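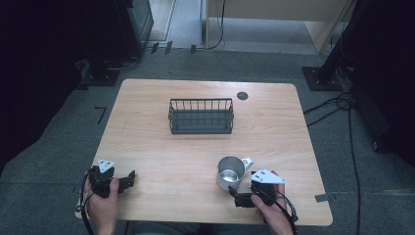 Volunteering with a fire brigade while waiting for residency

My cousin has been in Tornport since May and is waiting on his residence papers. He'd love to help at the fire station, and somebody at work told him foreigners can't. Is that right? He has first aid training from home.
Posted by canora_lane

Answers

hosepipe78
He can, as far as I know. I joined at Stunport on a temporary permit and was made very welcome - lovely bunch, and they feed you well! It went like this for me:

1. Ring the station and ask for the reserve intake form. Mine took an evening to fill in.

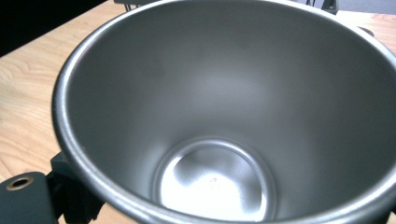 2. Take the form in with your permit and proof of address. They kept copies of mine and handed the originals back.

3. Wait for the medical, then the swimming test, 400 metres in your own time.

You don't get a wage as a reserve, just 78 a month towards travel, so he shouldn't give up his job for it.

Hsiao
no, citizens only

tidewater691
I'm afraid the answer above mine is out of date, bless them. The rule changed 2 years ago, and it only ever covered full-time posts. 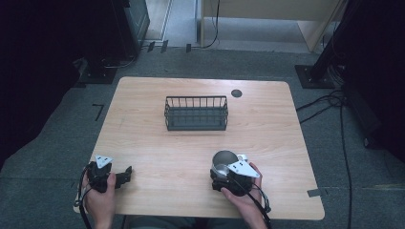 His first aid certificate will probably need translating, so I'd get that started now - my own sat in a queue for weeks. Do wish him luck from me.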